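Scrap metal drop-off is moving to Evia Street, and you can bring more stuff now

2018-04-26

If you drove out to the old scrap yard on Mill Road last weekend with a trunk full of gutters, you have my sympathy, because I did the same thing. The gate was chained and there was a sheet of paper taped to it saying "MOVED" with no address. I stood there for a bit, took the gutters home again, and then made some calls so the rest of you don't have to.

The new place is on Evia Street, behind the Margaritis tire shop, and it opened to the public on Tuesday. It's still run by Sindo Metals, with the same phone number and mostly the same faces at the scale. The lot is a good deal bigger than the old one and (hooray!) it has a separate way in and a separate way out, so you won't be backing a trailer past six pickups anymore.

Bereket Kassa manages the site and was nice enough to talk to me between customers. The lease on Mill Road ran out and the landlord wanted the land back, so they'd been looking for a spot since winter. "We wanted to stay inside the town limits," he told me. "People won't drive forty minutes with one broken dishwasher. They'll put it behind the garage and leave it there." I didn't mention what's behind my garage.

The big news, for me anyway, is the list of what they take. Mill Road would only handle steel, aluminum and copper. Evia Street takes those plus brass, lead, stainless, car batteries and electric motors, and you can bring in washers, dryers and stoves without pulling them apart first. Refrigerators are still a no unless you have a slip showing the coolant has been drained. Propane tanks are a no, full stop, and please don't try to sneak one in under a pile of lawn chairs. 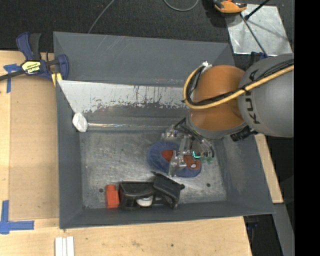 Scratches and scuffs cover the floor of a gray metal bin.

Sorting at home is worth your time. Mixed loads get paid at the lowest price in the pile, so a bucket with a few nice copper fittings in with the rusty screws goes through as rusty screws. A fridge magnet is all you need to split the steel from the rest. I did my load at the kitchen table on Tuesday night, with newspaper down, and it took one episode of a cooking show.

Last year the Mill Road yard had 2,408 drop-offs from households, according to Kassa, and he'd like to see that number go up. There's a new minimum, though, and some folks aren't thrilled with it. Anything worth less than five dollars gets you a credit on your account in place of cash. Torquil Cairns, who was ahead of me in line with a wheelbarrow, called that "a bit cheeky" and then signed up for the account anyway. You can check your balance on a phone app called Pikix, or you can just ask at the window, where they'll write it on a card for you. I went with the card.

You do need a photo ID to get paid, same as before. If you're selling copper wire or a catalytic converter they'll also want some proof of where it came from, and the check gets mailed to you a few days later. Everything else is paid on the spot. If you don't care about the money, there's a donation option too, and that goes to the high school band. It brought in 122 dollars on opening day, and I'm told most of that was one guy with a lot of old radiators. Thank you, radiator guy!

I asked about noise, since there are houses on the other side of the tire shop. Kassa said the crushing is done at another site out of town, so what the neighbors will hear is trucks and the odd clang. The trucks aren't allowed in before eight. One woman who lives on the corner told me she'd heard nothing so far that was worse than the tire shop's radio, but she plans to keep her windows shut through April and see how it goes.

Hours are eight to four on weekdays and eight to noon on Saturdays, closed Sundays. Turn in at the tire shop sign, go all the way to the back and stay left for the scale. Bring gloves, and tie your load down, because the last stretch is gravel and it's bumpy. My gutters came to just over nine dollars.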